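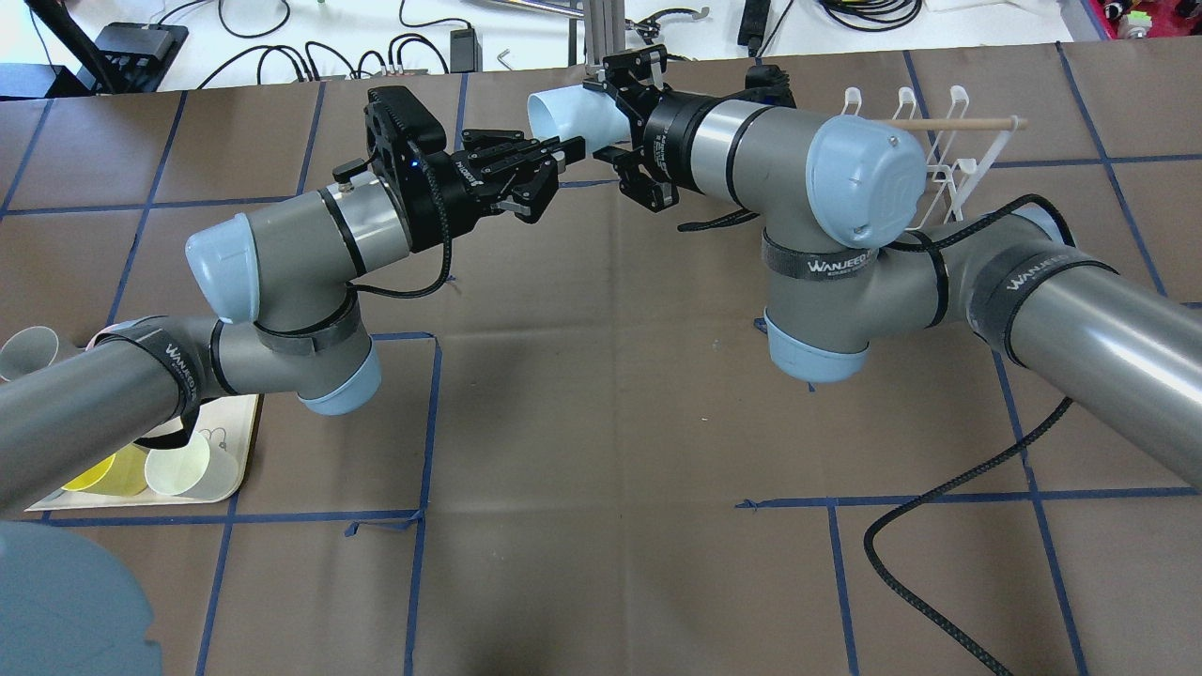
### 3.2 Sorting and refitting

Sherds from the Dunstead assemblage were washed in tap water, air-dried on mesh trays, and bagged by context before sorting began. Pieces smaller than 13 mm in their longest dimension were weighed in bulk and set aside. The rest, roughly 3,000 sherds, were assigned to a fabric group under a hand lens, using a fresh break where one was present. Sherds with heavy surface deposits were left unassigned at this stage and returned to after the first pass.

Refitting was limited to the two coarse fabrics, for which wall thickness and temper size vary enough within a single vessel to make sorting by eye unreliable. Sherds were laid out by context in a grid, one context to a cell, so that a piece could be moved for comparison and put back without losing its provenance. Brown paper divided with blue painter's tape into roughly square cells gives a layout of this type (Figure 1). Cell labels were written on loose cards, and the cards traveled with the sherds whenever a context had to be moved to another table.

**Figure 1.** Tape grid on brown paper.

A join was accepted only when the two broken edges met along their full shared length and the curvature of the outer face continued across the break. Matches based on color or decoration alone were recorded as "same vessel, no join" and kept out of the distance calculations. Joins were entered in Zekance with both context numbers, the fabric code, and the edge length.

In total, 485 sherds were tied to at least one other piece. Of the accepted joins, 33 crossed a context boundary, most of them between the upper ditch fill and the layer sealing it. The lower fill produced none. The same criteria were applied to the smaller Jarkari collection in March, but the edges there are more heavily worn, and the join rate for the two sites should not be compared directly. Edge wear is treated in Section 4.1.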